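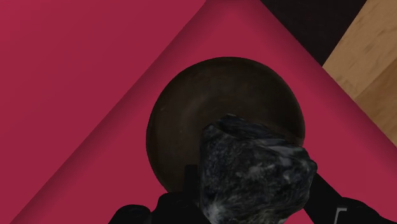

I had been meaning to go to the Drimeris open day for two years running, and both times something came up (a leaky water heater the first year, and I don't even remember the second). So when my friend Sunita Lodhi called and said she had a spare spot on the list and would I please just get in the car, I got in the car. It's a long drive out to Drovudmont and we talked the whole way, mostly about her kitchen remodel, and missed the exit once.

Drimeris is a small outfit. They have half of a low brick building next to a tile warehouse, and you would drive right past it if somebody hadn't taped a paper arrow to the mailbox. Inside there was coffee, a sheet cake, and a very friendly young man at the door handing out name stickers. He told us they'd printed 48 and run out before lunch, so mine was written on masking tape. I still have it stuck to my wallet.

I will say up front that I know next to nothing about robots. I taught middle school science for a long time and I like to see how things are made, and that's the extent of my credentials. What I wanted was to watch something pick something up, and I got my wish!

Before they let anyone near the real arm, they sat us down in front of a big screen to see the simulated one. I was a little let down at first, I'll admit, because I hadn't driven all that way to look at a screen. But I ended up staying there longer than anywhere else. They call the simulation Pal. Everything in it is drawn by the computer: the black gripper, a raised pinkish-red tray, a round brown bowl sitting on it, even a bit of wood floor off past the corner. And between the fingers, right over the bowl, was a chunky dark lump with pale veins running all through it, like a piece of marble somebody had knocked off a countertop. Sunita leaned over and whispered that she wanted it for her backsplash.

Ruwan Seneviratne was running that station, and he has the patience of a saint. A little boy in the front row asked why they didn't use a ball, and Ruwan got down on one knee and gave him a real answer. A ball is the same from every side, he said, so once you can pick it up one way you can pick it up any way. A lumpy thing has good places to hold and bad places to hold, and the arm has to find the good ones. Then he asked the boy where he would put his own fingers, and the boy walked up and pointed, very seriously, and Ruwan told him that was a better spot than the one he'd have picked himself. I would have hired that man to teach sixth grade on the spot.

He told us they had run 300 practice tries overnight, and 235 of them were counted as good. I asked what happened to the others and he laughed and said, "All kinds of things." The object gets squeezed at a funny angle and pops out, or the fingers come down a hair too far over and miss it. In the simulation you just start again, and there's no bowl to sweep up. They change the colors and the shapes around too, he said, so the arm doesn't get too used to one tray or one bowl. That made perfect sense to me. I used to shuffle the quiz questions for much the same reason.

After that we went in back to see Emby, their real arm, which is smaller than I expected and makes a sound like a sewing machine. There were 4 of us allowed up to the rope at a time. Emby was moving wooden blocks from one side of a table to the other, and it was slow - slower than my grandmother setting out the good china, and with the same air of not wanting to be hurried. It dropped one while we stood there and the whole group went "ohhh" as if a toddler had fallen down. The next block went fine and people clapped. I clapped too, I don't mind telling you.

I asked Sunita on the way home which part she liked best and she said the cake. She did then talk about the bowl and the marble lump for a good ten miles, though, so I don't believe her for a minute.

They do another open evening in December, smaller, with sign-ups at the front desk, and I put my name down before we left. If any of you from the garden club want to ride along, I have room for three, and I promise to watch for the exit this time. Bring a sweater. They keep that back room very cold.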